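Can a robot do the clearing up in a small shop yet?

Posted by benchdust, 26 September 2026
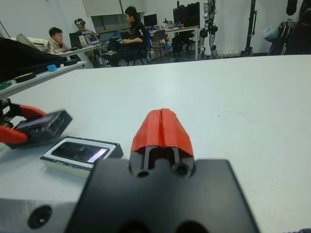
I run a small repair shop in Wulgate and I'm fed up with the end-of-day chores. Wiping the bench, putting small parts back on the shelf, sorting the cables, that kind of thing. It eats 40 minutes every night. My budget is tiny, but I keep seeing clips of arms folding towards a T-shirt and I start dreaming. Is any of it ready for a place like mine, or should I check back in a few years?

Vanetti_fan

Depends on the chore! We've had a Tian arm since May and it's great at one thing, moving the same part from the same tray to the same bin. I timed 300 moves and it dropped 2, which I can live with. But slide the tray over a bit and it grabs air – then somebody has to walk over and fix it. Wiping is hit or miss. Ours presses too hard or skips the corners. Cables, forget it. Anything floppy is still miserable.

If your parts come back in a mess every night (mine do), you'd spend longer tidying up for the arm than just doing the job.

solderpot

no. buy a broom

Skumumier

I'd split your list up. Parts with a fixed home, maybe, if you're willing to teach it. With the software I use, I had to guide the arm by hand 100 times before it could put one kind of block on a shelf, and then I swapped the lamp over the bench and had to do a bunch more. Fun weekend project, though! For the wiping I'd wait. Also ask whoever sells it what happens when it gets stuck after you've gone home – mine just stops and beeps until morning.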